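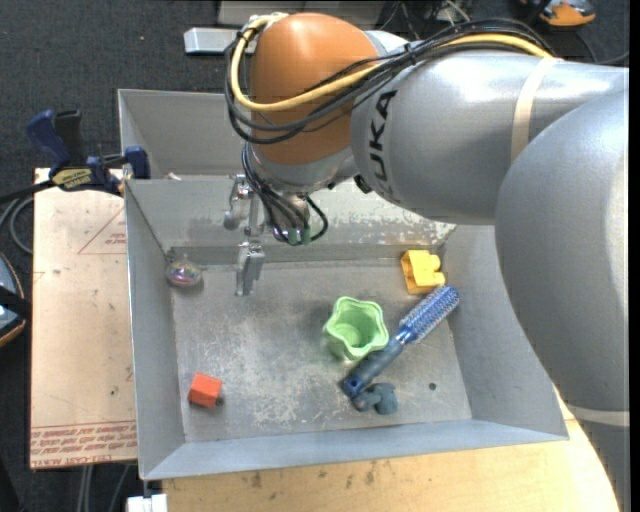
An orange-brown joint on a KUKA arm, with its yellow and black cables.

I caught Rizwan Munshi in Clernincombe, still in his socks, drying out a tent over the banisters. He'd just walked 27 miles in 2 days with the new Kasten sleeping bag and was dying to talk about it!

"I slept like a log," he told me. "It's the hood — you pull one cord and you're snug." His only moan is the zip. "It snags at the knee, every time." He's off to Trosstead next, with a thicker mat.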